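# The Dogbe Trail Pack – my favorite bag for waterfall trips

I've been selling outdoor gear out of a little shop in Praratlow for a good while now, and if you've ever walked in and asked me which pack to take on a waterfall trip, you already know what I'm going to say. It's the Dogbe! I own two of them. One is the old green one with the patched pocket, and the other is the current version, the one on this page.

I took the new one up to Orkow Falls in September with my friend Solange Lebrun, who walks a lot faster than I do and stops a lot less. We did the long loop, past the lower falls, up the switchbacks, and out along the ridge to the big one (653 feet of water coming straight down, and you hear it long before you get there). The maples were just starting to turn. I had on a rain shell, two lenses, lunch, a tripod strapped to the side and far too many snacks, and my shoulders felt fine at the end of the day. My knees are another story.

## What it's like to carry

The hip belt is the big change from the old version. It's wider, it's softer at the front, and it has a pocket on each side that you can get into with gloves on. I keep a lens cloth in the left one, because anybody who shoots waterfalls spends half the day wiping off spray. The right one fits a phone, though if you have one of the really large ones in a thick case, bring it in and try it first.

The back panel is stiff enough that a tripod doesn't poke you, and there's a gap for air to move through. I still get a sweaty back. I get a sweaty back carrying groceries, so take that for what it's worth.

Inside, there's one big compartment with a padded divider you can pull out. I leave mine in for the camera and stuff a fleece on top. The side zipper opens the bottom half of the bag, so you can grab a lens without unpacking your lunch onto a wet rock – I missed that so much on the old one.

## About the rain

It's a wet kind of hobby, so everybody asks. The fabric sheds drizzle and mist all day long. In a real downpour you want the cover, which lives in its own pouch at the bottom and comes with the pack. I stood at the railing at Orkow long enough for my hat to drip, cover on, and everything inside came home dry. I wouldn't dunk it in a creek, and I wouldn't leave it out overnight without the cover.

When you get home, empty it, shake out the grit, and hang it open somewhere airy. Mud comes off with a soft brush once it has dried. Please don't put it in the washing machine! Then go make yourself something warm and look through your pictures.

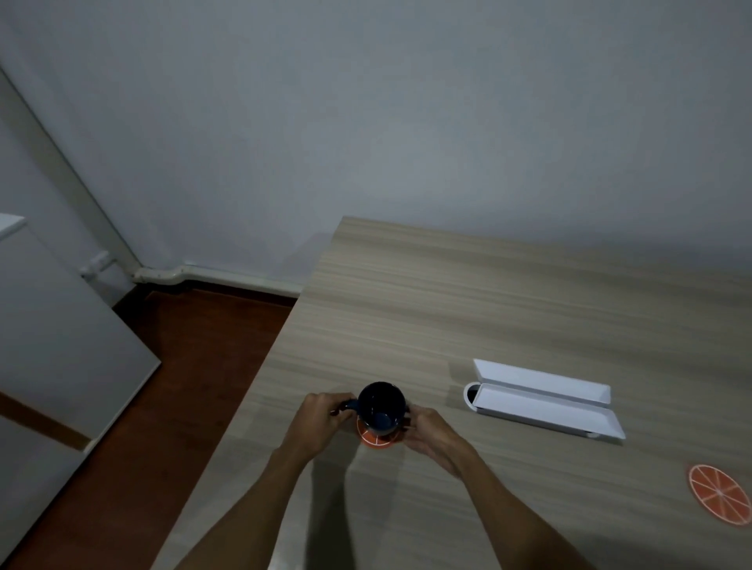
*Dark mug, orange coaster.*

## The details

- **Size:** one size, with a back length you can adjust
- **Colors:** moss, slate, and a rusty red I wish I'd picked
- **Comes with:** rain cover, padded divider, two tripod straps
- **Water bottle pockets:** one on each side, deep enough for a tall bottle
- **Laptop sleeve:** no, sorry
- **Item number:** 1,611 in the paper catalog

The straps and buckles come from Brundberg, and you can buy them separately if you ever snap one. I've had to replace exactly one buckle on my old bag, and I shut that one in a car door.

## Who should get something else

If you only walk from the parking lot to the viewpoint, it's more bag than you need, and the small Dogbe sling will make you happier. If you're camping for several nights, it's too small. I tried to make it work for a three-night trip once and ended up with a sleeping pad swinging off the back and hitting every branch between the trailhead and camp. It's a day bag, and a really good one.

Kekeli Gyamfi, who handles the repairs here, would like me to add that the fit matters more than the color. Fair enough. Come in with the stuff you normally carry, we'll load it up, and you can walk up and down the hill behind the shop for as long as you want.

## Ordering and returns

We keep all three colors in the shop, and I pack the mail orders myself in the mornings. If you order before noon it goes out the same day. You have 5 weeks to send it back if it hasn't been out on a trail, and if a seam or zipper goes, write to me before you write it off – Kekeli can fix most things.

For orders over 400 dollars, shipping is on us. One pack won't get you there, but a pack and a decent pair of boots probably will, and I have opinions about boots too. Those are on the footwear page.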